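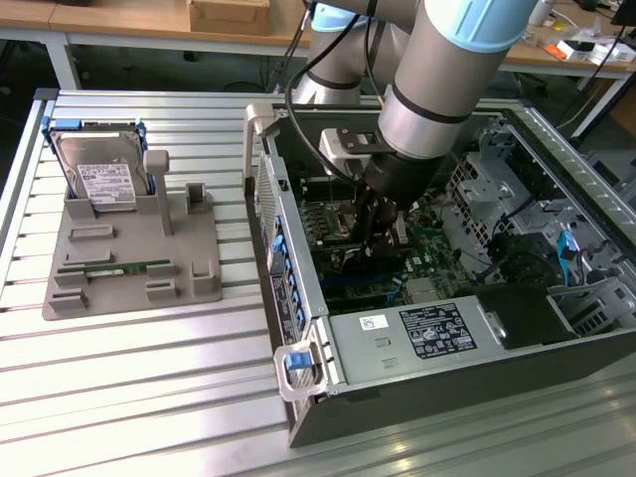 4.2 What the letters home left out

Figure 3. Work inside an open desktop tower, robotic gripper over the motherboard.

I read 136 letters for this part, all from soldiers of the Ullcombe garrison to their families, and I'll admit the first batch made me cry a little. I'd expected plenty about fear. What I got was food, socks, and questions about the dog! Only 39 of them mention combat at all, and most of those give it one line before moving on to the weather.

Tabrizi reads this silence as censorship. I'm not so sure – the officers' marks on the pages are rare, and the wives in Cestatville wrote back in the same easy tone. Dewan's idea of "shared sparing" (each side protecting the other) fits my letters better, though she worked with a much bigger set, 3,000 in all. I come back to the July letters in 4.3, where the tone shifts.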